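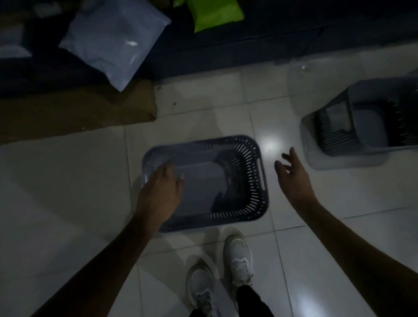

Laundry day in Starisley, minus the laundry. Two slotted grey baskets on the tiles.

The machine is called Flasov. It is meant to pick up an empty basket, carry it across a room and put it down again without incident, and it has now been under construction in a shared workshop in Starisley for 13 months. The club that is building it had allowed itself a summer.

I should say early on that I like Flasov. It has one good arm, one arm that is best described as promising, and a base taken from a mobility scooter that somebody's aunt had finished with. Switched on, it makes the noise of a fridge thinking. The members speak of it with the weary fondness other people keep for an old dog, and they step round it in much the same way.

The trouble is baskets. You and I have been lifting baskets since we were small and have never given one a moment's thought. A basket has a rim, which bends. It has slots, and a slot looks to a cheap depth sensor like a small piece of nothing, so that a slotted wall comes through as a sort of fog with a lip on it. Early versions of the software aimed for the fog. One afternoon in the spring Flasov closed its gripper on thin air 46 times, and each time drove off with every sign of satisfaction.

So the club went back to watching people do it. A member stands over a basket, reaches down, and the rest of the table argues about wrists. Do the fingers go over the rim or under it? Does one hand arrive first? Where is the thumb, and what does it think it's doing? I sat through an hour of this and can report that I now cannot pick up my own washing without feeling observed.

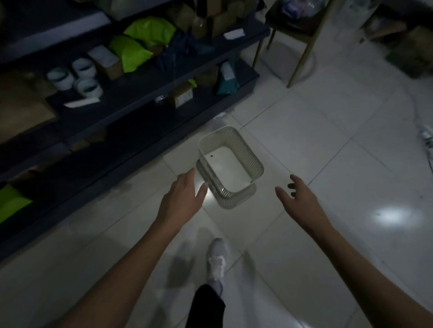

STARISLEY, Saturday, September 8, 2018

The morning belongs to the white basket, or off-white if you are going to be fussy, and this is a room in which people are. Its slots slant. This was news to the software, which had been raised on upright ones, and the conversation before coffee is mostly about whether to teach it slants or go out and buy a different basket. A different basket would cost less than the biscuits. The motion is defeated on principle.

What everyone wants to settle is the approach. A person coming down on a basket leaves a fair bit of air on either side and closes the gap late. Flasov does the reverse. It gets its gripper snug against the wall from a long way out, then shoves the whole thing across the floor like a curling stone. On glossy tile a light plastic basket will travel an impressive distance, and the club record, chalked on the back of the door, stands at 9 feet.

The fix, worked out on the back of a delivery note, is to make the machine stop with its gripper wide open, look again, and only then close. It adds 2 seconds to every lift. One faction regards this as a disgrace. The other has been sent to fetch baskets from under the furniture too often to mind.

There is a rival, naturally. A group over in Milville has a machine called Vishwakarma, after the divine architect, which shows a confidence the Starisley lot find a bit much. It has two matching arms. It is said to fold towels. Pressed on the towels, people go vague, and it may have been one towel, and a flannel at that.

The two clubs meet in October, in a church hall with a wooden floor. Wood has more grip than tile, which ought to suit Flasov, and nothing to reflect the lights back into its sensors. The members had been quite cheerful about all this until lunchtime, when word came through that Milville would be supplying the baskets, and that they are wicker.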